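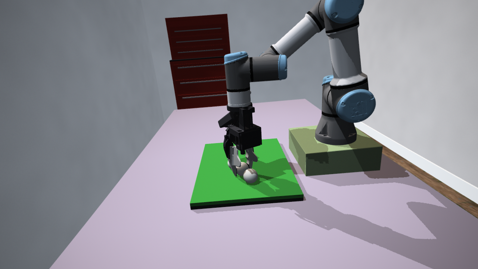
wetwedge: 400 quid for a putting mat is a lot of money to find out your hall slopes. I had the Vellell for one winter. It rolls lovely. My hall floor, being Victorian, drops towards the front door, and I've now got a beautifully grooved putt that breaks left everywhere, including on greens that break right.

4 min read

hallwaypro: You could put something under one side. The Vellell comes with shims.

wetwedge: It comes with two shims. The hall needed a joiner.

sandy_again: I'll stick up for mats. I was three-putting for fun at Pliltitow, eight times in one round last June, and a winter of ten minutes a night sorted the short ones. Anything inside four feet, I don't even think about it now. Long putts are still a disaster, but the mat's only so long and so is the lounge.

old_persimmon: The short ones went in because you practised, and you'd have got the same off the carpet with a mug at the end. I've putted at the same mug for years. It has a chip on one side which gives you something to aim at.

sandy_again: Carpet's slow though. You get used to walloping it, then you go out in spring and send the first one into the car park.

old_persimmon: That is what the first round of spring is for.

Monday, February 4, 2019

tuesdayfourball: Can I ask the thing I came in here for, before this turns into mugs? I've no room for a long mat. I'm after a small square of turf for the garage, mainly chipping, bit of tee work. The Zakus is £152 and Mulligan have their own one for less, but the reviews all seem to be written by the same very happy man.

hallwaypro: Zakus, if your garage is dry. The backing on mine went like old cheese after one damp autumn. The turf itself is fine, and it doesn't grab the club like the cheap ones do.

wetwedge: Is there such a thing as a dry garage?

linksandpinks: Disagree on the Zakus. Any mat that thin over concrete will have your wrists off. Put a bit of foam under it or buy something thicker. And don't chip off a tee, you'll teach yourself to scoop. Off the deck every time.

tuesdayfourball: I thought some with a tee and some without? Start easy, then take the tee away once you're striking it.

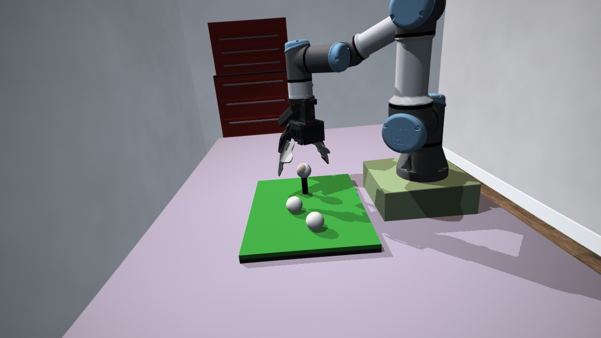
Three balls on the green, one up on its post.

linksandpinks: Fair enough if you do take it away. Most people don't. I gave my brother-in-law the same advice and he still tees up in bunkers.

old_persimmon: Carpet. Mug.

sandy_again: He can't chip off his lounge carpet.

old_persimmon: I do. The lampshade was never any good.

hallwaypro: Whatever you get, leave it unrolled overnight somewhere warm before you judge it. I nearly sent mine back over a ridge that had gone by breakfast.

tuesdayfourball: Right, Zakus plus foam, and I'll have a look at the Mulligan one in the shop in case. Will report back when I've hit the freezer.

wetwedge: Put it on the left. I'm told everything breaks left.

Get the weekly digest in your inbox. By signing up you agree to receive our newsletter. Unsubscribe at any time.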